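How to Re-Pleat a Polyester Skirt with Paper Formers

This guide covers flat knife pleats in a woven polyester skirt panel, set with steam between two sheets of folded card. The same method works for sleeves, collars and straight dress inserts. It does not cover sunray pleats, which need a tapered former and a different fold plan.

Updated November 2022. The steaming section has been rewritten and the former weight has been changed.

Before you start

Read the care label. Pleats set by heat hold in fabric that is at least 60 percent polyester. Wool takes a pleat but loses it in damp weather. Cotton, linen and viscose will press flat the first time the skirt is washed.

If the label is missing, pull a few threads from the seam allowance and burn them over a metal dish with tweezers. Polyester shrinks from the flame and leaves a hard bead. Cotton and viscose leave soft ash. A blend does both.

Old pleats do not have to be removed first if the new ones follow the same lines. If the spacing is changing, steam the panel flat and hang it overnight. Old fold lines that show at this stage will still show when the work is finished.

What you need

Two sheets of former card, 341 gsm, each longer than the panel and at least four times as wide as one full pleat repeat
A bone folder or a blunt butter knife
A metal ruler and a sharp pencil
Cotton tape, not synthetic
A wallpaper steamer or a garment steamer with a steady output
A steam box, or a deep cardboard carton with a lid
Flat weights

The instructions below use Udum former card, which is sold by the roll and should be cut and left under weights for a day before marking. Emach card is slightly stiffer and scores well, but it cracks on folds narrower than 1 cm. Brown parcel paper can be used for a test piece. It goes soft in steam and cannot be used twice.

Working out the width

A knife pleat uses three layers of fabric for each finished width. A panel that has to finish at 60 cm therefore needs 180 cm of flat fabric, plus seam allowance at both ends. If there is less fabric than this, make the pleats overlap less. Do not stretch the spacing by eye as you go.

For pleats 3 cm wide on the face, the repeat is:

3 cm face
3 cm underfold
3 cm return

Mark the repeat along the top and bottom edges of the first sheet of card. Check the last mark against the total before drawing any lines. An error of 1 mm in each repeat becomes 2 cm over twenty repeats, and the waistband will not fit.

Scoring and folding the former

1. Join the top and bottom marks with the ruler and pencil. Use a solid line for mountain folds and a broken line for valley folds.

2. Score every line with the bone folder. Press hard enough to dent the card but not enough to break the surface.

3. Fold along the first solid line and crease it. Open it, then fold the first broken line in the opposite direction. Continue across the sheet.

4. Close the whole sheet and press it under weights for an hour.

5. Repeat with the second sheet. The two must nest together with no gap at the folds. If they do not, find the first fold where they part and re-score from that point.
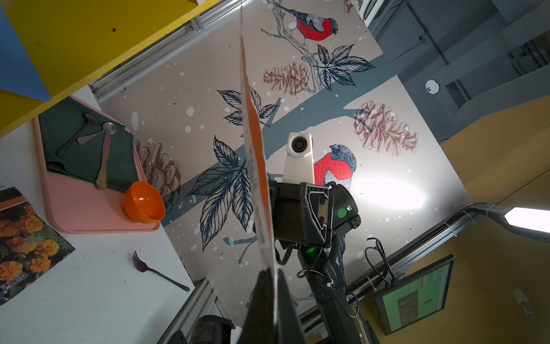

Printed wall panel, blue-gray branch on pale beige.

Large prints need one more check at this stage. A motif that runs on the diagonal will be broken up by the folds, and the only part that shows when the wearer is standing still is one third of the cloth. Fold a paper copy of the print on the same repeat and look at the result before steaming the real panel. Shifting the first fold by half a repeat often gives a better match. Small all-over prints and dots can go in at any position.

Loading the panel

Hem the panel before pleating. A hem turned up afterward will not fold on the same lines, and the bottom edge will flare.

Open both formers flat on a table. Lay the fabric on the lower sheet with the grain parallel to the fold lines, and smooth it from the center outward. Place the upper sheet on top so that the scored lines meet. Put weights along the far edge.

Close the first pleat with both hands, one at the top and one at the bottom. The card and the fabric should move together. Close the next one and slide the weights along. On a long panel this step is easier with two people.

When the stack is closed, tie it with cotton tape at the top, the middle and the bottom. The tape should be firm. If it bites into the card it will leave a line across the pleats — and that line is set by the steam along with everything else.

Steaming

Stand the bundle upright in the steam box. Feed the hose through a hole near the base and make a smaller vent hole in the lid. Set the carton on a surface that can take water.

Run the steamer for 4 minutes with the lid closed to warm the box, then time the set from that point. A light crepe de chine needs 25 minutes. A medium suiting needs 40. Keep the water tank topped up before you start, as a break in the steam part way through gives a weak set.

Wear heat-proof gloves when opening the lid, and stand to one side of it.

Cooling

Leave the bundle tied until it is cold all the way through and the card feels dry. Overnight is usual. Pleats opened warm will drop within a day.

Untie the tape, open the formers slowly from one end and lift the panel out by its top edge. Run a line of basting through all the pleats at the waist and another at hip level before doing anything else with it.

Common faults

Pleats soft at one end: the bundle was too close to the lid. Turn it over halfway through the steaming time.

Double fold lines: the fabric slipped between the sheets. Steam flat and start again.

Shiny edges: the bundle was tied too tightly, or the card was too hard. The Probert pattern sheets suggest a layer of tissue on the face side, and this works on satin.

Uneven hem: the grain was off when the panel was loaded. It cannot be corrected after setting, only trimmed.

Storing the formers

Keep the two sheets nested and closed, with the repeat and the date written on the outside. A good pair lasts for six or seven panels. The Irkgate skirt block, revised in September, uses the same 3 cm repeat, so a former made from this guide will fit it with one repeat left over at the side seam.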